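Open day at Undon, Narnby
August 29, 2022

I drove out to Narnby for the Undon open day mostly to see the packing line, and ended up spending most of the afternoon upstairs with the hand-held grippers.

Parking was at the old Reuter site, a short walk from the gate. Visitors signed in, got a paper badge and went up in groups. Ours was led by Ayman Daher, who has worked on the grippers for 2 years and answers questions without a slide deck.

The packing line first. It runs one Ikon arm, which lifts cartons off a belt and stacks them on a pallet. Daher said it handles over 700 cartons on a normal shift. It was stopped twice while we watched, once for a torn label and once so a visitor could take a closer look at the suction cups. The noise was lower than I expected.

Upstairs, people teach by doing. A person holds a gripper, does a small household job with it, and the recording is used later to train an arm. The jobs are plain ones with cups, plants and boxes on a table. Daher told us they had 1525 recordings of cup tasks as of March, and that a good many get thrown out because the hand moved too fast.

Visitors could try. Squeezing the handle is easy enough — judging how far away the fingertips are is the hard part. I knocked a cup over on my first go and did better on the second. A boy ahead of me got it right away.

Coffee was downstairs afterward, with a short talk on safety fencing that I left early. The next open day has 33 places and you have to book by email. Wear flat shoes, as the stairs to the upper floor are steep.
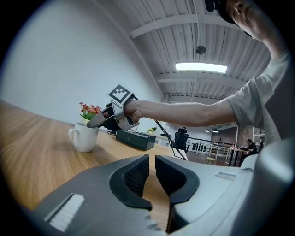

Upstairs at Undon: gripper tips in the white mug, with a second gripper in front.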